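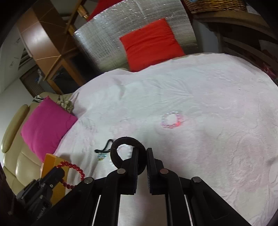

*A black fabric hair tie, a clear-and-pink beaded bracelet, a pendant on a black cord, and red beads on an orange-yellow block.*

Itzel Meléndez sorts her jewelry on the bed, and she can't imagine doing it anywhere else. "You need the space!" she says. "A dresser top is too small, and on a pale bedspread I can see every little bead."

She started stringing bracelets in December, and the first one took 31 tries before the knot held. Now she sells a few under the name Trostero, though most still go to friends (and plenty stay with her). Glossy red is her favorite – she'd wear it every day of the week. "But the tiny see-through ones are magic. They pick up light from everywhere."

Cord necklaces get laid out in a loose curve so they don't tangle, and she likes a small pendant best. "Big stones swing into my coffee."

And the hair ties? She laughs. "Those count! I wear one on my wrist with everything else, so it gets sorted with everything else. Thick black fabric, always. The thin ones snap on me."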